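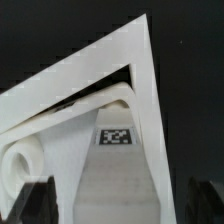 Gaps, and what to do about them

Every home has a gap. Ours runs beside the tall white cupboard, too wide to ignore and too narrow for a hand with any dignity, and it has eaten 3 pens, a fridge magnet and the good tea strainer.

Getting things out

Turn the lights off and lay a torch on the floor. Anything shiny will give itself up. For the rest, pull an old stocking over a metre ruler, fix it with a rubber band and sweep towards yourself. Go slowly, or you'll post the lot further back, where it joins whatever the previous owners lost.

Cleaning white panels

Warm water, a drop of dish soap, a cloth wrung out until it complains. Wipe from the top down and finish with a dry tea towel. Run a soft toothbrush along any seam or step where two sections meet, as that's where the grey line lives. Skip the scouring pad unless matte is the colour you were after. 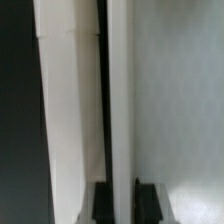

Closing it up

Measure the gap at the top, middle and bottom. You'll get different answers. Believe the biggest one and buy foam strip to suit. I used Gurnlow, the 100 cm length, and needed a second one by lunchtime. Press it in with a butter knife, blunt side first, and leave the bottom few centimetres open so you can still fish.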